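Clesus Wipe-Clean Table Cover by the Yard

If you have ever fed small children, potted up seedlings indoors or let a teenager loose with a glue gun, you already know why people come to us for table covers. Ours is a coated cotton, soft enough to hang nicely over the corners and tough enough that supper can be wiped off it before anyone has finished clearing the plates. We have been cutting it to length in our Wulside workroom since the very first roll came in, and it is still the thing customers write to us about most (usually with a story about beet juice!).

The cloth comes off a roll 70 inches wide, and we cut it to whatever length you ask for, up to 200 inches in one piece. If your table is longer than that, give us a call and we will talk about a seam - it can be done very neatly, and we will match the pattern across it so that you have to go looking for the join.
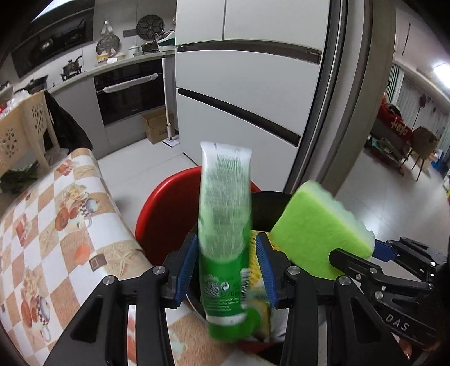
Measuring is easier than people fear. Take the length of the tabletop, add the drop you would like at each end, and do the same for the width. Most families are happiest with a drop that stops well above the lap, though our designer Marcela Procházka likes hers long and has never once been talked out of it. Round tables are no trouble either. Order a square piece and trim it at home with good sharp scissors, as the coating keeps the edge from fraying and there is no need to hem.

The cover will arrive folded, and it will have creases. Please don't iron it on the coated side! Lay it out in a warm room overnight and most of them will drop by morning. Any stubborn ones can be coaxed out with a hair dryer on low and the flat of your hand.

For everyday care, a soft sponge, warm water and a drop of dish soap are all you need.
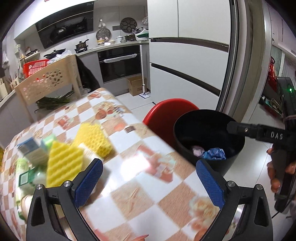 Sponges on a checkered cloth with orange flowers and fruit.

For dried-on porridge, lay a damp cloth over the spot and go and have your coffee. By the time you come back it should lift without any scrubbing. Steer clear of bleach, scouring powder and anything that promises to remove paint. Turmeric, ballpoint pen and hair dye are the three real troublemakers, so get to those quickly. Hot pans need a trivet, always. The coating is happy under a dinner plate, but it will mark under a skillet straight from the stove.
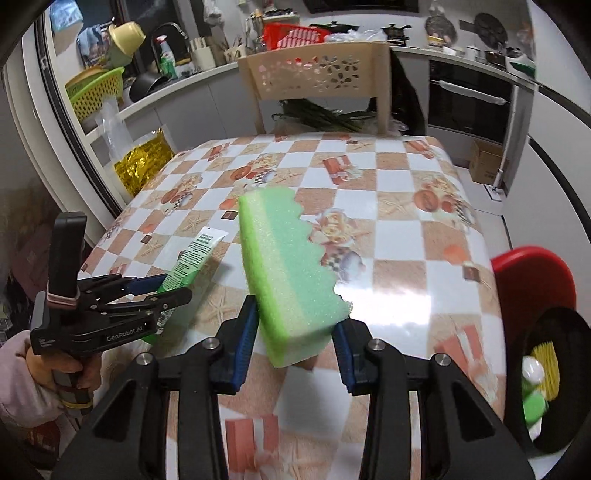 A two-tone green sponge with a wavy top edge.

You can also machine wash the cover on a cold, gentle cycle, up to 85 degrees Fahrenheit, and hang it over a rail to dry. Keep it out of the dryer. When you put it away for the season, roll it on a cardboard tube with the pattern facing out, and you won't have the creases to deal with next time.

Two weights are available. Haworth is the lighter one, lovely for kitchens and porches and easy to shake out over the back step. Cledness is heavier, with a brushed backing that grips the table and takes some of the clatter out of breakfast. Swatches of both are free, and we are always glad to pop in a couple of extra patterns if you tell us what color your walls are.

Cut pieces can't be returned unless there is a fault in the cloth, so do send for a swatch first if you are at all unsure.

Contact us | Swatch requests | © Clesus Table Linens, Wulside | Back to top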